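Robot Teleoperation Operators (part-time, fixed term)
Clilel -- Hokville site
Posted Friday, September 14, 2018

Clilel is hiring operators to record demonstrations for the Grumell project, which trains a two-arm system to sort and move small packaged goods. Operators guide both arms by hand controls through short, repeated tasks. The recordings are used as training examples. No programming is involved.

Work starts in October. There are 3 openings. Each operator is expected to deliver 100 accepted episodes per week, toward a project total of 800 per task.

Duties

Set out cartons and containers according to the layout sheet for each episode.
Operate the left and right arms, at times together, without striking the table or the container walls.
Mark each episode as accepted or rejected in Moulin, our logging tool, and enter a reason code for rejects.
Report gripper slip, cable snags and control lag to the shift lead.

Requirements

Steady use of both hands for sessions of up to two hours, with breaks.
Normal or corrected color vision.
Ability to follow written instructions exactly -- layouts change often and look alike.
Prior robot experience is useful but not required.

Typical task: carton handling

Small cartons are handled between a cream tub, a shallow yellow tray and a deeper yellow basket, with one arm at each side of the table.

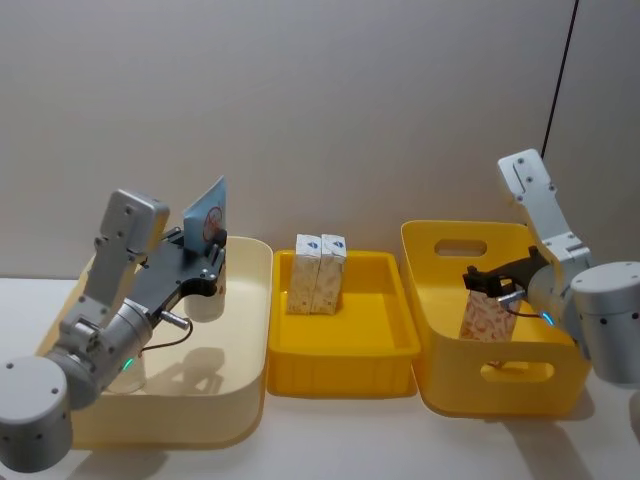 How to apply

Send a one-page resume and your weekly availability to the Hokville office, marked "Grumell operator". Selected applicants will be asked to complete a paid trial session on the two-arm station.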